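Ordenar una cocina pequeña sin comprar nada

Lleva más de una década entrando en cocinas ajenas. Empezó ayudando en mudanzas, montando y desmontando casas para otros, y acabó dedicándose solo a la parte que casi todos los clientes dejaban para el final: los armarios de la cocina. Hoy trabaja por su cuenta con el nombre de Votton y atiende sobre todo pisos pequeños. Prefiere que no aparezca su nombre en esta entrevista. «Los clientes me conocen por la empresa y así está bien», explica.

Nos recibe en el local que comparte con Jatia, una tienda de menaje de segunda mano. Hay estanterías hasta el techo y un pasillo estrecho por el que se pasa de lado. Al fondo guarda las cajas que usa en los cursos.

La primera pregunta es la que más le hacen: por dónde se empieza. «Por la mesa. Se despeja la mesa y se saca ahí un armario entero. Uno, el que sea. La gente quiere abrir todos a la vez y a la media hora tiene la cocina imposible y hay que hacer la cena». En una primera visita reserva 15 minutos para hablar y el resto para vaciar. No toma notas ni hace fotos. Pregunta quién cocina, quién friega y a qué altura llega cada uno.

Ese último dato le parece el más olvidado. Recuerda un piso en Urkness, su primer encargo fuera de la ciudad, donde los platos de diario estaban en el estante más alto. «La persona que ponía la mesa tenía que subirse a una silla. Llevaban años así. Los bajamos y arriba pusimos las fuentes de horno, que salían dos veces al año». El cambio llevó menos de una mañana.

Sobre los envases de plástico tiene una opinión firme. Pide que cada uno salga con su tapa puesta y que los que no tengan pareja se aparten. «No hay que decidir nada en ese momento. Se apartan. A veces la tapa aparece detrás de las ollas». En casa tiene cinco, todos rectangulares, y los guarda apilados y abiertos, con las tapas de canto en una caja de zapatos. Reconoce que los redondos le gustan menos porque dejan huecos entre uno y otro.

Con las ollas y los cazos es menos estricta. Si caben con la tapa puesta, que se queden así. Si no caben, tapa del revés y otra pieza encima. Le preocupan más los mangos. «Un mango largo se come medio estante. Hay que meterlo en diagonal o hacia el fondo, y probar. Yo pruebo tres o cuatro veces hasta que la puerta cierra». También se ha encontrado con puertas que no cerraban desde hacía tanto tiempo que los dueños ya no las veían.

Le preguntamos por los organizadores, las cestas y los separadores que se venden para cajones. Tuerce el gesto. Durante una temporada vendió los de Juhász, una marca de separadores extensibles, y dejó de hacerlo. «Eran correctos. El problema era mío: llegaba a una casa pensando en qué podía colocar. Ahora no llevo nada. Si al terminar falta una caja, se compra una caja». Calcula que en la mayoría de los trabajos no hace falta.

En los cursos, que da en grupos de 4 personas, el ejercicio principal consiste en poner sobre la mesa lo que se usa en un desayuno y en una comida sencilla, y buscarle sitio a partir de ahí. El próximo empieza en abril y dura dos tardes. Los asistentes traen sus propias cosas, aunque siempre hay un lote de reserva para quien viene con las manos vacías.

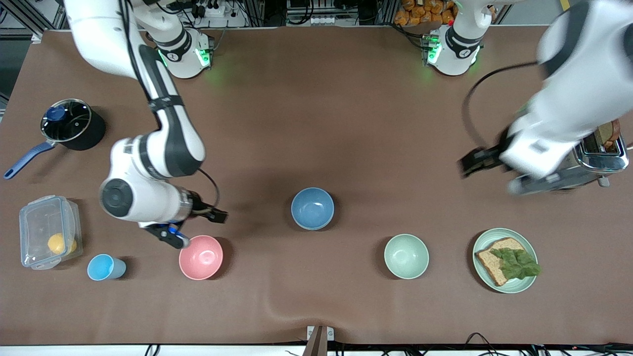 Los boles son lo que más discusiones provoca en esos grupos. Cada participante los agrupa a su manera: por tamaño, por color, por lo que se come en ellos. Ella los apila por tamaño y no admite más de tres alturas en un estante de uso diario. En una mesa como esta, con uno rosa, uno azul y otro verde claro, haría una sola pila y la dejaría cerca del vaso azul. La tostadora tendría su sitio en la encimera, junto al enchufe, y el cazo negro iría abajo con su tapa de cristal. «El que tiene más dudas siempre es el envase que ya lleva algo dentro», dice, y señala el de plástico transparente, con una pieza de fruta amarilla. «¿Es un envase o es comida? Para mí, si tiene comida, va con la comida. Cuando se vacíe ya volverá con los otros».

Los pequeños electrodomésticos merecen, a su juicio, un rato aparte. Aplica una regla que aprendió de una clienta: lo que se enchufa todos los días se queda fuera y lo demás se guarda, aunque pese. La batidora, por ejemplo, la tiene en un armario bajo. La tostadora no la ha guardado nunca – en su casa se desayuna por turnos y no pararía de entrar y salir.

Los precios los tiene puestos en un cartel junto a la puerta del local. No cobra por armario, como hacía al principio, porque acababa discutiendo si una alacena contaba como uno o como dos. Cobra por media jornada. Una cocina de piso pequeño se hace en una, casi siempre, y las grandes las divide en varios días para que los dueños puedan seguir cocinando.

¿Y después? Llama a los clientes al cabo de un mes. Algunos han vuelto a cambiarlo todo y no le molesta. «Si han movido los vasos será que los vasos estaban mal. Lo que pregunto es si encuentran la sal». Una familia le contestó que la sal sí, pero que llevaban semanas buscando el colador. Estaba colgado detrás de la puerta, donde lo había puesto ella.

Antes de marcharnos le pedimos un consejo para quien solo tenga una tarde libre. Contesta que el cajón de los cubiertos: vaciarlo, pasar un trapo y devolver solo lo que se haya usado esa semana. Lo demás, a una bolsa y al altillo. «Y la bolsa con la fecha escrita», añade, «que luego no hay manera de acordarse».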